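20th November

Dye trial on towelling, second week. Writing this before I forget the order of things.

Bath volume is now 2 litres per swatch. Salt at 300 g was too much for the Sorkine blue, it went patchy near the hems, so I will go lower tomorrow. Waltraud Strobel thinks the patches come from the washing before, not from the salt. She may be right. I did not scour the last batch for the full time, I was in a hurry.

The Pralden thermometer reads lower than the Llewellyn one again. I write down both until somebody can check them.

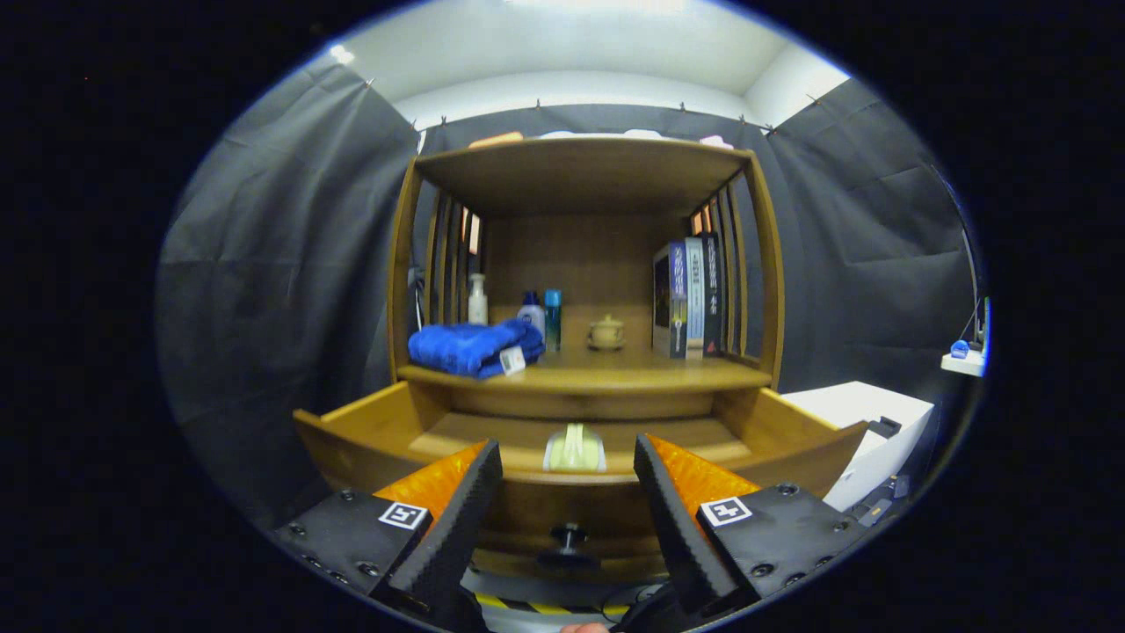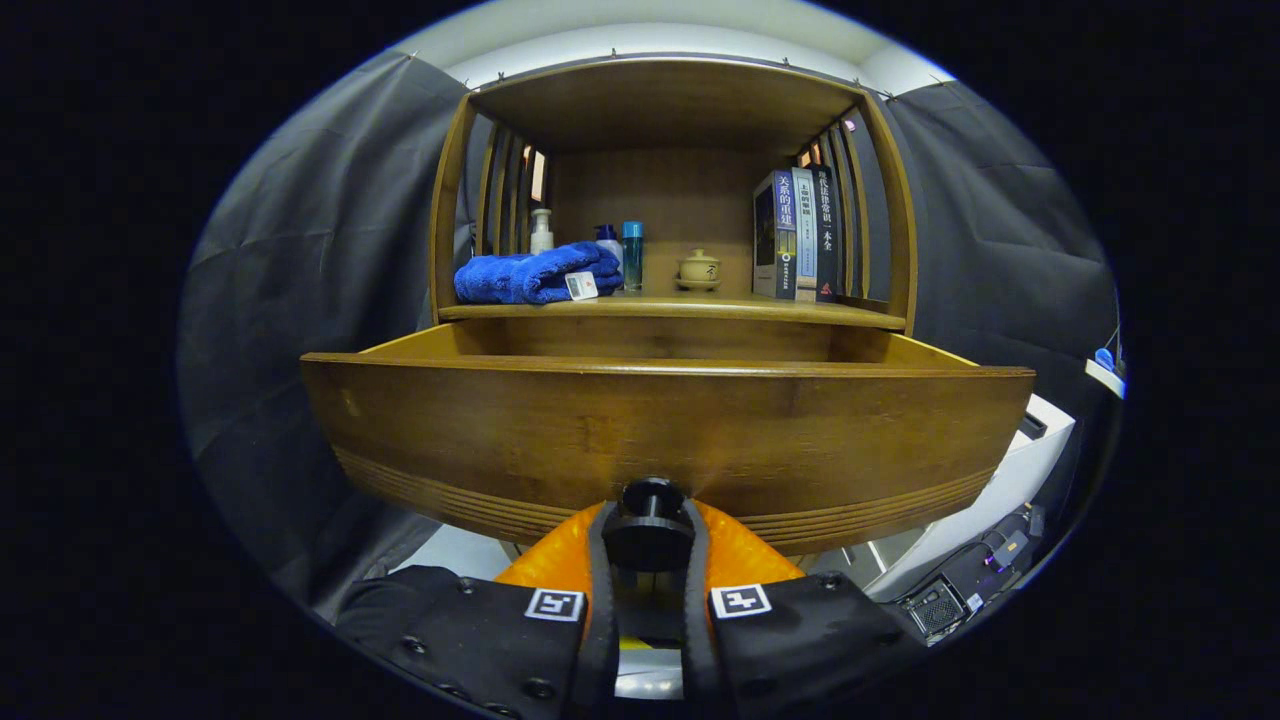

Royal blue towel on the shelf, both times.

Rinsing took longer than planned. The water was still coloured after the fifth change, and I stopped at the seventh. Swatches are drying flat on the rack by the window. Please do not hang them, the clips leave marks and then I can not judge the colour at the edge.

Vustomeo sent the wrong soda ash, the coarse one. It dissolves, but slowly, and one must stir all the time. I kept 700 g and put the rest aside to return in December.

To do: order more litmus strips, label the grey samples, ask Waltraud for her old notes on scouring. The balance also needs new batteries.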